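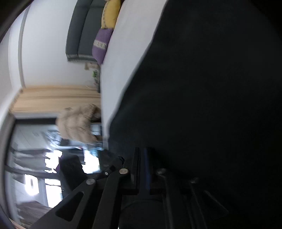
Norner's bedroom clear-out brings in 761 garments for the Kazmi rail

What a result! The first round of the Norner bedroom clear-out closed in June with 761 garments handed over, nearly all of them in good enough shape to go straight on the rail at the Kazmi clothes exchange on Jurkis Road. Coats, school jumpers, a great many black trousers and one velvet opera cape have already found their way to new wardrobes, and a second round has been given the go-ahead for the autumn.

The idea came from Henrike Sauerland, who has run the exchange from the old shoe shop since it opened. She had noticed that people would come in with a single bag, full of apologies, and say there was plenty more at home if only they could face it. So she asked if they would like some company. Eleven households put their names down in the first week, and by the end of it there was a waiting list taped to the inside of the shop door.

A clear-out takes a morning. Two people from the exchange come round at half past nine, the bed is made with a plain pale cover, and everything from the wardrobe, the drawers and the back of the door goes on top of it, a bit at a time. The cushions can stay where they are, up against the headboard. One couple on the hill kept a mustard one and a purple one in place all morning and found them useful to lean on during the sock drawer.

"It has to be the bed," said Henrike. "The floor is no good for your back, and if you use the kitchen table you have to stop for lunch. With the bed you want it finished by night-time, so you get on with it!"

Each thing is picked up, shaken out and laid flat before anyone decides about it. That sounds slow, and for the first ten minutes it is, but it is wonderful to watch somebody get into the swing of it. Yasir Magsi had his turn early on and ended up parting with half of what he owned, including several shirts from a job he left years ago. He also came across a good wool scarf he had been missing for two winters, folded inside a jumper he never wore.

"I thought I'd be sad to see it all go," he said. "I had the radio on and I was singing by eleven. My daughter came up to see what the noise was and then she went and got her own stuff out."

Dark clothes on the bed
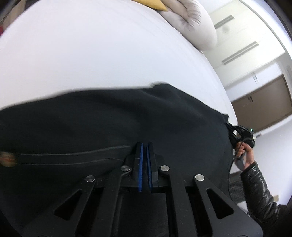 If there is one tip that households have passed on to each other, it is to start with the darks. Black and navy things get muddled on a shelf, and people buy the same pair of leggings again and again because they can't tell what they already have. Put a big piece of black cloth across a smooth white bed, as you see it at this clear-out, and its whole outline stands out, along with every fold and any bit that has bunched up in the middle. Then you can smooth it down, work out which way up it goes and check the hems. Peadar Keogh, who mends for the exchange, is very keen on this and asks for a daylight bulb if the curtains are thick.

Peadar looks over everything before it reaches the rail. Dropped hems, loose buttons and tired elastic are no trouble to him, and he will happily put a new zip in a decent coat. What he can't use as clothing he sorts by fabric. Cotton jersey is cut into cleaning cloths, denim is kept for patches, and heavier black cloth goes to the drama group at Jurkis Hall, who never seem to have enough of it for their backdrops. Their next show is set entirely at night, so the timing could hardly be better.

He does ask that care labels are left in. A label tells him whether he can steam a garment or has to treat it gently, and it helps whoever takes it home. If yours itch, unpick them and pin them to the inside with a safety pin. Drawstrings and belts should be tied to the thing they belong to, as there is now a whole biscuit tin of cords in the back room waiting for their owners to be worked out.

A few lessons have been learnt along the way. Bedside tables are best left alone, or you lose an hour to old receipts and hand cream. Pets are better off downstairs. And the "maybe" pile now has a limit of one pillowcase, after a morning on Kinico Lane when it grew taller than both of the other piles and had to be started again from scratch after tea.

Sizes were the other surprise. The exchange had expected to be short of children's things and found itself with boxes of them, while longer trousers for tall people went within a day of being hung up. Shahzad Durrani, who looks after the rail, has put up a wish list by the till. At the moment it reads: long trousers, maternity tops, plain white shirts in any size, waterproofs, slippers that have not been worn. He has moved the rail round as well, so coats are now by the window and you no longer have to squeeze past the pram to reach the knitwear.

Everything on the rail costs 50p, whatever it is, and anyone who brings something in can take something out for nothing. The velvet cape went to a retired music teacher who tried it on over her anorak and wore it home down Jurkis Road in broad daylight, to a round of applause from the bus stop. Henrike says she has rarely enjoyed an afternoon in the shop so much.

The money from the first round has gone on a proper steamer, a second full-length mirror and a curtain for the changing corner that closes all the way across. There was a little over for hangers, and more hangers are still welcome, wooden or plastic. Wire ones are not needed, thank you, there are plenty.

Ehsan Talpur is keeping the list for the autumn round and would love to hear from people in the streets behind the station, where only a couple of homes have taken part so far. You don't need a big bedroom or a tidy one. If a single bed is all you have, that is fine, the piles are just smaller and you go through them in more turns. Flat-sharers can book a morning together, and if stairs are a difficulty the team will carry the bags down and take them away the same day.

Names can be left at the exchange or dropped through the door in an envelope marked "Bedrooms". Please say whether mornings suit you and whether there is somewhere to stop a car outside. The shop is open from ten until four, the kettle is generally on, and Peadar's mending table is at the back on the left. Bring your odd buttons!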